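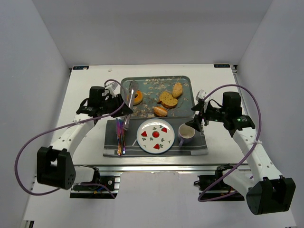 Figure 4. The breakfast table in Clumier, with all four bread items on the tray and both grippers awaiting assignment.

4.2 Letting the arms pick their own order

I'll admit that the first version of our breakfast task had a script. Left arm does this, right arm does that, bread goes to the plate in the order I happened to like in April when I wrote it down. It trained fast and it looked great in the lab, and then Sebastião Brito swapped the places of the roll and the bun and the whole thing fell over. The policy had learned my list. It hadn't learned much about bread.

So for Clumier we threw the list out. The people running the arms were told only what the table should look like at the end, and they could get there however they wanted (one arm, both arms, ring first, slice first, tongs or no tongs). We collected 2,604 demonstrations this way over 28 starting layouts of the same tray, placemat, plate and cup. I kept 840 of them back for testing and never looked at those until the training code was frozen, which took more willpower than I'd like to say!

Labeling came afterward. Arlindo Figueiredo built a small tool we call Lasteo, where you scrub through a recording and mark each moment when the set of items on the plate changes. That's really all it does. Between two marks, a segment gets the name of whatever moved and the arm that moved it, and everything else on the table is treated as background. The cutlery and the cup stay in the observations, because we want the grippers to work near them without bumping anything, but they never get a label of their own in this task.

At training time the policy sees the current view plus a set of items still to be moved, with the order shuffled every time a batch is drawn. The loss only asks that the next segment match one that a person chose from a similar table state. If people went for the slice half the time and the roll the other half, both are fine. We tried averaging the two and got a gripper that drifted politely into the gap between them, so please don't do that.

Partly finished tables turned out to matter more than I expected. We start around 15 percent of test runs from a state where some of the bread has already been moved, and the scripted baseline, Hunt, has a rough time there. It tends to go back for an item that has already left the tray. Our policy mostly just carries on with what's left.

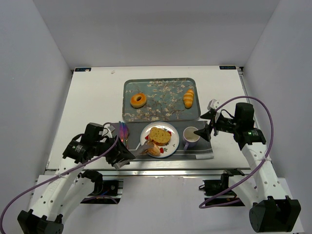
Kátia Tavares read a draft of this section and asked whether shuffling the item set was doing the work at all, or whether the policy would have done just as well with the partly finished tables alone. She also wanted to know what happens when both arms go for the same piece.

Fair questions, both of them. On the first, we ran the policy with a fixed item order but kept the partly finished starts, and it recovered some of the gap to the full method, though nowhere near all of it (Table 3 has the split by layout). On the second, I don't have a nice answer yet. We add a small penalty when the two predicted grasp points get close, and it keeps the arms apart on the wide tray. On a narrower tray they sometimes both hang back and wait, and the run times out. Natanael Mendonça is trying a version where one arm commits a few steps earlier than the other, and those runs aren't in this paper.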